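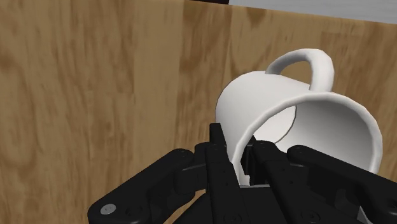
Gillix Obituary Notices

Version 6, released January 4, 2024

Summary

Gillix is a set of 763 short death notices and obituaries, typed out from the back pages of the Wevbridge weekly paper and from funeral programs kept at the Drullirley parish library. Each notice comes with a small record listing the facts stated in it: age, places lived, occupation, relatives and service details. It was put together for family history work and for testing programs that pull names and dates out of running text.

Files

notices.csv has one row per notice, with the full text in the last column.
relatives.csv has one row per relative mentioned, linked to the notice by notice_id.
places.csv lists every town or parish named, with the spelling used in print and a standard spelling.
held_out.txt lists the 100 notice IDs set aside for testing. Please don't train on these.

Columns in notices.csv

notice_id: a number, never reused. Gaps are notices that were withdrawn.
source: paper or program.
year: year of printing, which can be later than the year of death.
age: as printed. Blank if the notice gives no age, even where it could be worked out from the dates.
occupation: the wording of the notice, so "farmed all his life" stays that way.
service_place: church, hall or funeral home. Blank for private services.
text: the notice with original punctuation. Line-end hyphens have been removed.

How relatives were recorded

"Survived by" and "preceded in death by" are kept apart in the status column. Spouses given in parentheses after a child's name get their own row, marked in_law. Where a notice says only "many nieces and nephews," there is a single row with the name left blank. Stepchildren are marked as such only if the notice does so.

Known problems

The Wevbridge paper dropped long notices for several years and ran a three-line form in their place. These rows have very little in them and pull the average length down.

Maiden names are inconsistent. Some families put them in parentheses, some used "née," and some left them out.

In 18 notices the age doesn't agree with the birth and death dates. Both were left as printed and the rows are flagged in age_check.

The Malabanan funeral home programs were typed from photocopies. A few words at the fold could not be read and are marked [illegible].

Privacy and removal

Notices less than ten years old are not included. Street addresses and phone numbers have been taken out of the text. A family member can ask for a notice to be removed by writing to the library desk at Drullirley. Removals are made each August, and the ID goes on the withdrawn list in the next release.

Changes since version 5

Fixed place spellings in the church listings.
Split joint notices for married couples into two rows with a shared pair_id.
Added the status column to relatives.csv.

Terms

Free for research and family use. Please credit the set as Gillix Obituary Notices and give the version number.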